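3.2 Putting the cover on the pillow

Among the bedding tasks in our study, covering a pillow was the one that households described in the most different ways. We collected 1,129 written answers to the question "How do you put a clean cover on a pillow?" and sorted them into 3 groups. In the first group, the person stands the pillow on its end and works with the cloth around the lower part. In the second, the pillow lies flat and the cover is pulled over one end. In the third, the cover is turned inside out before the work begins. Figure 4a shows a pillow standing upright with the blue-grey cloth bunched around its lower half. 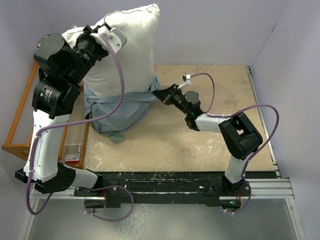
Parveen Magsi objected, when reading an early draft, that the upright method depends too much on the filling, and that a soft pillow will fold in the middle as soon as the corner is released. We agree with this remark. For this reason we noted the firmness of the pillow together with each answer, using the 7 levels of the Skamell scale. The answers from owners of soft pillows mention the flat method more often, and many of them add that the far corners must be filled by hand at the end.

The flat method has its own difficulty. The cloth gathers in folds at the end where the work starts, and these folds must be opened before the cover can move further along the pillow. Figure 4b shows the cloth crumpled around one end of a pillow which lies diagonally on the work surface.

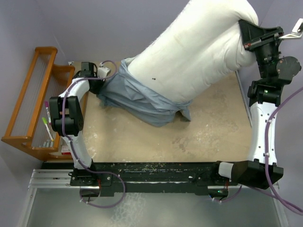 Several answers recommend to hold the free end with one hand while the other hand opens the folds. Other answers advise to shake the pillow down into the cover, but this needs enough space above the table or the bed. We kept the two pieces of advice apart in the coding, as they ask for different movements of the arms. Closing the cover with buttons or a zipper was coded as a separate step and is treated in Section 3.3.

Figure 4. Pillow and cloth: (a) pillow upright; (b) pillow lying diagonally.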